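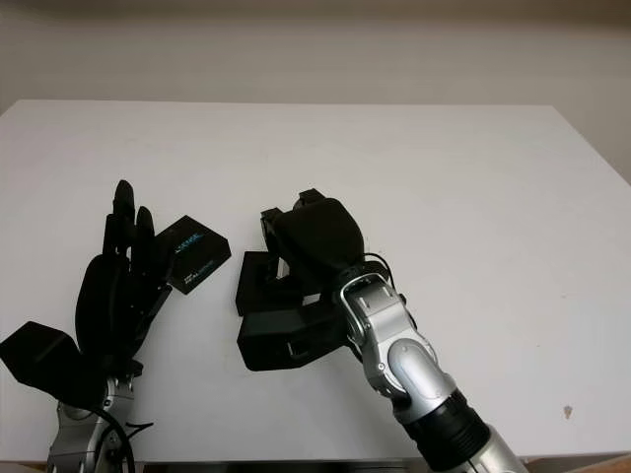 left hand, right gripper, one small black box. still at it

Threads > Tegan McPhee > Robots and chores

1/ ok so people keep asking me if the robots can do chores yet. short version: some. slowly. it depends what you call a chore

2/ passing a little box from one hand to the other is the most boring job in any stockroom. you do it without looking. for two arms its a whole afternoon of arguing about where the box is

3/ fingers are great at holding stuff at an odd angle. jaws are great at letting go cleanly. putting one of each on the same table is my favorite setup and also the one that makes me swear most

14 comments · 281 shares

4/ Jolán runs the packing bench at Udwood and her test is simple – would I leave it alone while I get a coffee. her answer in April was no. her answer now is "a small coffee"

5/ laundry: no. I mean you can get a towel folded if you have the patience of a saint. fitted sheet forget it

6/ dishes – plates ok, mugs ok, anything with a lid is a coin toss. Nikau says he'd take a coin toss over his kids

7/ shop floor is way ahead of the kitchen imo. same table, same light, same box evry time. my kitchen has never been the same twice

8/ we logged 1,312 tries on small boxes at Lowther. nearly all the bad ones were the box twisting a bit right at the handover. not dropping it, just a twist. then the label faces the wrong way and somebody has to fix it by hand so what did you save

9/ would I buy one for home? no. would I put 2 arms on a sorting table for the night shift, yeah probaly, with Tarcísio close by

10/ more when I've had some sleep. someone ask me about socks

3 comments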